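Kitchen and Workshop Notes
Comparing Hand-Held Grippers at the Table

The Household Methods section at Grongate receives regular questions from readers who are trying out hand-held grippers on ordinary household tasks. The following guidance concerns table setting and small tabletop objects. It draws on comparison sessions held in February with two sets of fingers, the Hilutier and the Holmgren, and applies to most tools of the same general pattern.

Preparing the table

A full place setting is a better trial than a single block on a bare board. It brings together thin, round, flat and soft items, each of which asks something different of the fingers. Set out a placemat, one or two pieces of tableware, a knife, a folded napkin and a tray. Leave enough room beside the tray for a hand and a gripper to pass without touching the rim.

Glazed tableware under strong overhead lighting produces bright reflections. Where a camera is mounted on the tool, check the view before starting and move the lamp or the plate until the rim can be told apart from the table. A striped placemat is useful for this check, as blurred stripes show at once that the focus needs attention.
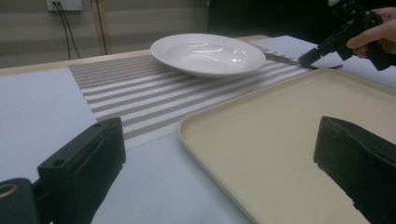
Knives should be taken up by the handle. Both sets of fingers held a table knife securely when the handle lay square across the pads, and both allowed it to turn when it was taken near the end. A folded napkin placed under part of the knife raises it slightly from the table and gives the fingers space to close. This small adjustment made more difference to the results than any change of fingers.

Use a blunt table knife for all first attempts. Sharp knives have no place in a comparison.

Bowls and plates

Approach a wide-rimmed bowl from the side, with one finger above the rim and one below. Plates are harder. A plate lying flat offers very little clearance, and pressing down on the rim to tip it is not recommended with good tableware. The Holmgren fingers, being thinner at the tip, managed a dinner plate more often. The Hilutier fingers were steadier once the plate was off the table.

Working with two tools

Two tools at one table require an agreed order of movement. Decide which tool holds and which tool approaches, and keep to that order for the whole session. The holding tool should be still before the other comes near. Linkages are wider than they appear from above, and a pivot can catch on a neighboring part well before the tips meet.

Upright objects are best gripped at matching heights on both sides. If one finger sits lower than the other, the object will lean as the grip closes — slowly at first, and then all at once.

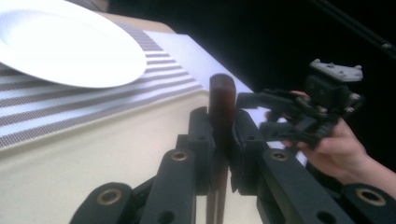 Hold the handle with the whole hand and keep the wrist straight. Readers who squeeze hard from the beginning tire early, and their later attempts cannot fairly be set beside the first ones. The Givthorpe record sheet allows 9 attempts per object before a rest. Grongate follows the same rule and changes fingers only during the rest.

Keeping a record

Write down the object, the fingers in use and the result of each attempt at the time it is made. The February comparison ran to 730 attempts, and the 92 that were entered from memory had to be set aside.

Note also any change to the table itself. A placemat that has shifted, or a tray moved closer to the bowl, alters the approach enough to affect the outcome. Small pieces of removable tape at the corners of the placemat will keep the layout the same from one session to the next.

Care of the tools

Wipe the finger pads with a barely damp cloth after handling tableware and allow them to dry before storage. Check the screws and pivots every 2 sessions. Oil should be kept away from the pads, and any tool that has picked up grease should be cleaned before it is used near cloth napkins or paper.

Record sheets may be collected from the Grongate front desk on Thursday afternoons.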